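Cell 4 changeover, what happens to bench people?

rekha_b
so Vement wants the rod step on the gripper by August. 12 of us on that bench now. anyone been thru this?

kargate_mae
Yep. Nobody cut at ours, but 15 moved to rework. Boring, same pay.

shalini.d
Same pay for now. Rework has no overtime, ask about that before you sign anyting

kargate_mae
we still get overtime?? depends on site

rekha_b
sim view they gave us, rod between the fingers, green board on the left

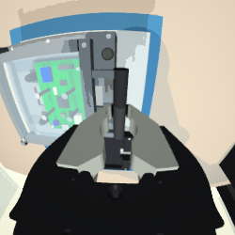

Reply #6
sdeschamps
Get the retraining hours in writing. We got 23, needed more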